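Shared Workroom at Jaswood: Arrangements for June

The shared workroom on the second floor of the Jaswood building will remain open to all registered members throughout June. Room hours are unchanged, and the doors will continue to close at 8 p.m.

Members are asked to observe the following arrangements. Desks are assigned for the day only and must be cleared before departure. Bags should be kept off the walkways between desks. Office chairs are to be returned to the desk from which they were taken, and damaged chairs should be reported to the front office at extension 2620. Headsets are to be wiped down after each use.

The wooden floor will be cleaned and resealed in 2 stages, beginning with the side nearest the Billgate entrance. Desks in that section will be unavailable while work is under way, and members affected will be offered places in the Urketti Room, which has 14 desks.

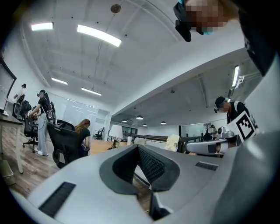

Members at work in the shared workroom, Jaswood building.

Requests for storage lockers for the coming term should be submitted in writing to Fidel Domínguez, Facilities Office. A refundable deposit of $200 applies to each locker. Keys issued last term for the Peixoto annex must be returned before a new locker can be assigned.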